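Minority council: does losing a budget vote remove the mayor?
Nesrin Ersoy, Skidholm
Our mayor's group holds 6 seats and lost the July budget vote. Is a resignation required?
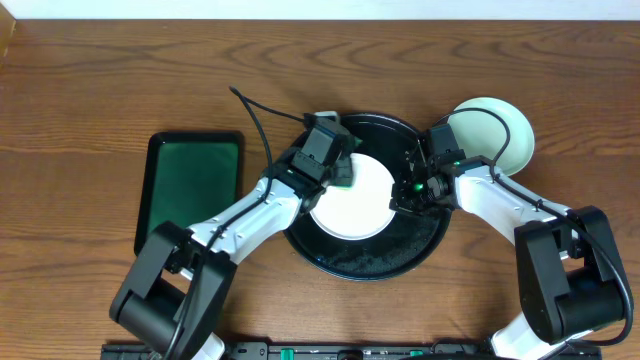
2 replies

Necati Eren
No. Confidence is a parliamentary convention — it doesn't bind a municipal council. Section 29 of the Skidholm charter lets last year's estimates continue.

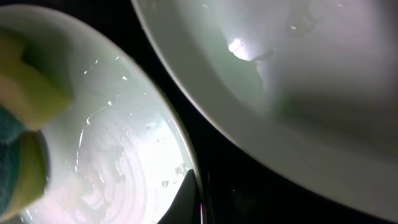

Flemar
Depends on the bylaw. Ours in Odton is different.
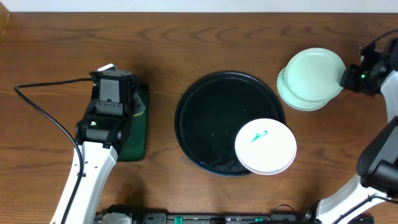 Plates on a wooden table
Check with the clerk.
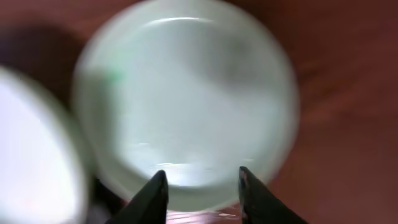 RELATED: LOCAL GOVERNMENT
Casting votes and tied motions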